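实验室记录　2014-02-09
记录人：自己记，公交组共用。Lilibeth Ocampo看过前半部分，后半还没给她。

导航：首页｜记录本｜线路数据｜听证材料｜成员

今天主要做Kirkuso地区公交减班方案的核对。市里把方案挂出来以后，我们手上有两份时刻表，一份是公告附件，一份是Jeser线运营方发给沿线村委会的通知，两份对不上。下面先记差异，再记口径，最后是要问的问题。

一、两份时刻表的差异

公告附件里，Jeser线末班车从Policarpio站发出的时间比现在提前30分钟。村委会那份通知只写“适当提前”，没有写具体时刻。如果按附件算，Clolia医院晚班护工下班后赶不上末班车，要在站上过夜或者自己找车。通知里没有提医院。

附件第二张表里，周末班次合并到“节假日班次”一栏。合并之后，Clolia方向上午少两班，下午不变。公告正文却说“周末服务水平基本维持”。这句话要在材料里原样引用，后面直接附上班次对照，不加评论。

学生专线没有出现在附件里。Lilibeth去年整理的线路清单里有这条线，编号挂在Jeser线下面。可能是漏了，也可能是准备转给学校自己承担。先按“未说明”处理，不要写成“取消”。上次有份材料就是写快了，议员在会上念出来，交通局当场否认，后面半小时都在扯那一个词。

二、客流数据的口径

交通局给的理由是晚间客流低，平均每班不到3人。我把原始刷卡记录重新跑了一遍，有几个地方要记下来。

刷卡记录只算上车刷卡的人。老年证在这条线上多数是给司机看一眼，不刷。Policarpio站以南几个村，持老年证的乘客占比按我们去年的随车调查是55%左右，这部分基本没有进统计。随车调查样本偏小，而且都在白天，不能直接套到晚班上。写材料时两件事要一起写，不能只写前一件。

另外，交通局的平均值把停运日也算进了分母。去年3月修桥那段时间晚班停开，记录里是空的，他们按零人处理。我把停运日去掉以后，晚班平均数上去了，但幅度不大，线路仍然属于客流低的一类。这个结论对我们不太有利，照样写。

按站拆开看更有用。晚班的上车点集中在Clolia医院和旧市场，别的站确实没什么人。所以可以提的方案是保留末班时刻，跳过中间几站，运行时间能缩短一点，司机工时也许刚好够。还没问工会这边能不能接受，工时表我没有拿到最新版，手上那份是旧合同的。 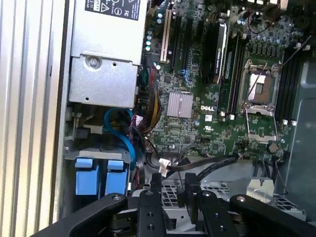

第2期　第30页

三、和工会、运营方的通话

上午和运营方调度室通了电话。对方说方案是按司机缺额倒推出来的，先定能开多少班，再定砍哪些班，客流数字是后来配上去的。对方不愿意具名，这段只作背景，不进材料。

工会那边回得比较慢，下午才接上。他们的立场是：减班可以谈，但不接受用减班来抵消加薪。如果市里把两件事绑在一起，他们会考虑停工，目前没有定日期。我问停工会不会包括学生专线，对方说没讨论过。又问跳站方案，对方说要看中途休息怎么排，现在的末班司机到Policarpio站以后没有地方休息，厕所晚上也锁。这一条以前的材料里从来没有出现过，值得单独写一段，找车站管理方核实以后再写。

本地选区议员办公室今天发了声明，批评工会“拿乘客当筹码”，同一份声明里也批评交通局没有提前征求意见。报纸标题只取了前半句。我们的材料如果引用，就引全文，注明出处和版本，他们网站上下午改过一次措辞，我两版都存了。

四、处理过程备忘

刷卡记录导入时有一批站点编码错位，Policarpio站和Policarpio南站在旧编码表里是同一个号。我先按时间顺序和前后站推断，能分开的分开，分不开的单独放一个文件，没有计入上面的结果。下次要重跑的人注意：先换编码表，再去重，顺序反了会把换乘的人删掉。我第一遍就是反的，白跑了一上午。

地图还没有更新。现有底图上Clolia医院的站点画在路东，实际站牌在路西，去听证会之前要改过来，否则步行距离算出来偏短。

脚本和中间结果放在共享目录的Jeser文件夹里，最终表格另存了一份只读的。不要在只读那份上改颜色。

五、还要问的

问交通局：周末合并以后，“基本维持”按什么标准判断；停运日为什么计入；学生专线归谁。书面问，要书面答复。

问医院人事科：晚班下班的准确时间，以及有多少人坐公交回家。上次他们只肯口头说，这次看能不能给个盖章的说明。

问车站管理方：休息室和厕所夜间开放的情况。

问Lilibeth：去年随车调查的原始表还在不在，特别是备注那一栏。汇总表里备注被删了，我记得有人写过老年证不刷卡的具体情形。

六、听证材料的分工

班次对照表我来做，今晚先出草稿。客流口径那一节也归我，写完给Lilibeth挑错。居民意见由她整理，收到的信里有几封内容完全一样，只是签名不同，按一种意见归类，签名数另列。跳站方案暂时放附录，等工会有了说法再决定要不要挪到正文。

材料里统一写“减班”，不写“优化”，也不写“砍线”。

打印前再查一遍站名，上回Kirkuso有一页拼错了。

本站使用Cookie保存登录状态，继续浏览即表示同意。
联系我们｜版权所有 公交组记录本｜返回顶部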